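Notes on Keeping a Suture Practice Pad in Service

This journal has been given over for some time to the small matters of bench practice: how supplies are stored, how a work surface is prepared, and how long materials may reasonably be expected to last. The present entry concerns the practice pad, an item that receives far less attention than the instruments placed above it.

I keep a written record of each pad I use. The record for the current one began in August and has reached 29 entries. Each entry states which part of the surface was used, what thread was used, and how many ties were left in place. I recommend the habit to anyone who practices regularly. Without it, a pad tends to be worked in the center until the material there is no longer fit for use, while the outer portion remains almost untouched.

The pads are ordered from Plerero, which supplies them in a flesh tone and in two firmness grades. I use the softer grade for interrupted stitches. The firmer grade holds a cut edge well, but it resists the needle more than I would like, and I found that I was learning to push. Those who order for a group should request one of each before committing to a larger quantity.

Incisions are made short and straight, with a clear margin left between one and the next. A line that is too long invites the learner to hurry along it. Finished ties are left in the pad until the whole area has been used, so that the early work can be compared with the late.

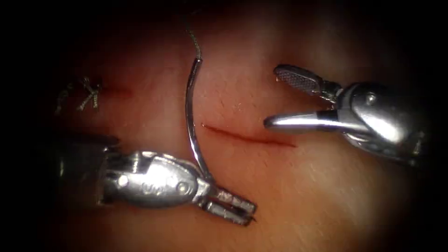

Spacing deserves a further word. When two cuts are made too close together, the strip of material between them weakens, and a stitch placed in one will pull at the other. My own rule is a full finger's width, measured before the blade is taken up. I did not follow this rule on my first pad and lost a good third of the surface as a result.

Thread is the larger expense. I have used both Thambiah and Stito practice thread over the past year. Thambiah is the stiffer of the two and keeps its coil when it comes off the card, so it should be drawn out and straightened before use. Stito lies flatter and is kinder to the beginner. Its cut ends do fray sooner, and a frayed end is tiresome to grasp. I trim the end again whenever this occurs and accept the small loss of length.

According to my record, I have tied 1,057 practice knots to date, the majority of them of poor quality. I give the figure for the benefit of readers who have written to ask when the work begins to feel natural. In my case there was a noticeable change after some 300, when I stopped watching the tips of the jaws and began watching the loop. The loop must be kept low and open. If it is allowed to rise, the tail becomes difficult to reach, and the second throw is usually lost along with the first.

The length of the tail should also be settled in advance. A long tail is easy to find and difficult to pull through. A short one has the opposite fault. I have tried a number of lengths and now leave rather less than the printed guide from Prarik advises, although I would not press this preference on others.
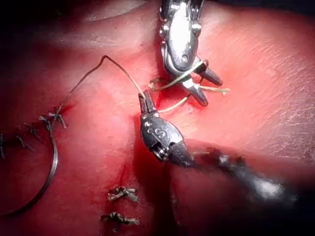
Thread looped across the upper instrument, with the short tail to the right.

On the matter of cleaning, the following practice has served me well. Clippings are removed with a strip of tape at the close of each session. The pad is then wiped with a barely damp cloth, left to dry flat, and dusted very lightly with cornstarch. It should be stored in a closed box, away from windows. Pads should not be stacked directly on one another, as the surfaces will stick and may tear when separated. A sheet of baking parchment between them is sufficient.

The box I use holds 13 cards of thread beneath the pad tray and fits on an ordinary bookshelf. I had intended to include its measurements in this entry but have mislaid them, and they will be added when found.

The next entry will deal with the disposal of practice needles, a subject on which I have received several sensible letters and one complaint.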